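Speaker notes: The Drawer of Odd Screws, or How to Leave a Workshop to Your Children
Branport Library, evening talk series

Start before they've stopped moving chairs. They settle faster if you're already talking.

Opener: my father died owning 3,555 screws. I know the number because my brother and I counted them, at his kitchen table, to avoid talking about the house. Wait for the laugh. If it doesn't come, keep going, there's a second one.

Of those, 361 matched another screw. The rest were bachelors.

Slow down here. Explain that Dad sorted by where a thing had come from. Size never entered into it. The hinge screws from the old back door lived with the back door's key, the doorbell button and a receipt from Wegener's hardware. It made perfect sense if you were him.

Next point: most of us inherit a system before we inherit any objects, and the system is written down nowhere. Ask for hands. Who has opened a relative's cabinet and closed it again? (It was nearly everybody in Dondow. Don't promise that here.) 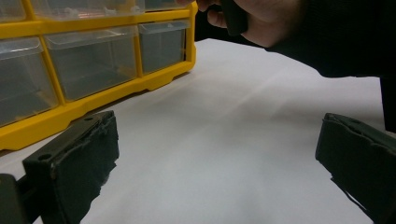 Sulastri Tarigan wrote after the Dondow talk that I was being far too gentle on the dead. Her aunt left 2 garages, full, with a note saying "you'll know what's good." She did not know what was good. She hired a dumpster and felt terrible until September, and then she felt fine.

Read that out more or less straight. Pause on "September."

Then the practical part, which is what they came for, whatever they told their spouses. Label for a stranger. "Misc." is not a label, it's a shrug with tape on it. Throw out any key you can't match to a lock, and do it while you're alive, since your kids will keep it for thirty years out of respect. Write down which tools are borrowed and from whom. Dad had Aritz's good level for so long that Aritz bought another one and then lent him that too.

If time is short, skip the paint can story. If time is long, tell it, but leave out the carpet.

Don't get drawn into eBay. Somebody will ask what the old hand planes are worth. Say "less than you hope" and take the next question.

Finish with the doorbell button. Take it out of your jacket, hold it up, say it's the only thing I kept. Then admit to the screws. They're in my basement, and I haven't sorted them either.

Lights up, questions, water.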